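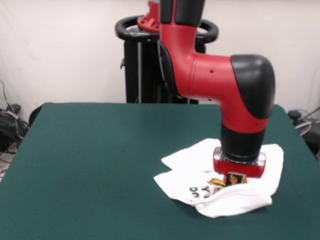

Four months with the Pons folding kit

Sun 30 November

I said in July that I would write up the Pons kit once I had used it properly, and a few of you have asked since. It is sold by Faltia as an add-on for arms people already own. You get the gripper, a mounting plate, the software and a year of support. You don't get the arm, the table or the camera, and the website could be clearer about that.

Mine cost 2,617 pounds including delivery to Hovville. The felt top was extra. I would buy the felt again. On a bare table the gripper pushes thin cotton along in front of it, and on felt the cloth mostly stays put.

Setting up

The printed guide has 30 pages and the first half is about safety, so it goes quicker than it looks. The plate bolted on without trouble. Calibration took me an evening because I had skipped the step where you tell the software how high the table is. Do that first.

What it does with a T-shirt

The gripper comes straight down on the cloth, pinches, lifts and drags. Before each pick the software chooses a point, and it is oddly keen on printed areas. Pale cloth with a dark print gives it something to aim at. A plain white shirt gives it very little, and it will sometimes pinch the same bit three times running.

I kept a tally last month. Out of 191 shirts started from a heap, 102 ended up folded well enough to go in a drawer. Most of the rest got as far as flat and then went wrong at the sleeves. If I lay the shirt out flat by hand it nearly always manages, but by then I could have folded it myself.

Thick seams are fine. Hoods are hopeless.

Compared with the Nudent

I had the Nudent kit on loan before this. It was faster and it held on better, but it marked anything with a raised print, and the software needed restarting most mornings. The Pons is gentler. I have not had a torn shirt or a scratched print yet.

Support

Two emails sent, two answered, one of them the same day. The other took about a week and told me to update, which did fix it - the pick height had been drifting.

Would I buy it again? For trying things out, yes. For getting through the washing, no. The next update is meant to improve sleeves and I'll run the same tally when it arrives.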